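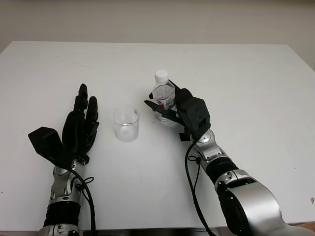 The residual on the fine-pitch column does not come from the font metrics. I reran the Ledetti sheets with the metrics table replaced by measured widths and the drift is the same to the second decimal. What does change it is the background estimate. A large, pale, nearly uniform field is the worst case for the current code: take a white tabletop against a beige wall, matte, with a few faint smudges. The local threshold has almost no contrast to work with, so it promotes the smudges to foreground, and every connected component after that is suspect. Our blank margins behave in the same way. The form paper is white, the platen backing is cream, and the boundary between the two wanders.

Leandro Pereyra wrote:

> I have gone through the February batch from Bramstead, 246 pages at
> 400 dpi. The column offset grows toward the bottom of the page and
> is worst on the pages with wide margins. On the narrow-margin forms
> I can't reproduce it at all. Nicanor thinks the width table is wrong
> for the condensed face. Is it possible that the deskew pass is
> picking up something outside the text block? I attached the log for
> page 11, where it is easy to see.
>
> Also, should I be running with the old window size? The README and
> the config comments disagree.

Yes, on the deskew question. The log for page 11 shows the angle estimate being taken from a component that starts well outside the text block. It is long and thin, so it gets a high weight in the fit. I believe it is the edge of the sheet. Xiaoqing Feng saw something similar on the Herrera ledgers and worked around it by cropping before deskew, but that crop was set by hand per volume and I would prefer not to carry it over.

On window size: the config comments are correct and the README is stale. Use the value in the config. The README figure dates from before the change to integral images, when a large window was too slow to be practical.

The patch I have locally does the following.

1. Adds a minimum contrast floor to the local threshold. If the spread inside the window is below the floor, the whole window is set to background.
2. Drops any component touching the image border before the angle fit.
3. Writes the rejected components to a separate debug layer.

Item 2 is too aggressive for pages where a ruled line runs off the sheet. There are a few of those in the Lanix set. Wojciech Bednarek suggested keeping border components if they intersect the text block, and that seems right, but the text block is itself computed after deskew, so it would need a second pass. I have not written that yet.

With the floor enabled, the margin noise is gone on the pages I tried. Faint pencil annotations also go, at least the lightest of them. Leandro Villalba needs those for the index, so the floor is off by default and has to be switched on per job.

Nicanor: the width table does have an error, in the entry for the semicolon, but it is too small to explain this. Please send it as a separate change.

Memory use goes up slightly with the debug layer on. I tested with the tile limit at 2000 and did not hit swap. If anyone is still on the 32-bit build, turn the layer off.

I will post the patch once the regression pages pass. Two still fail, both on the second column.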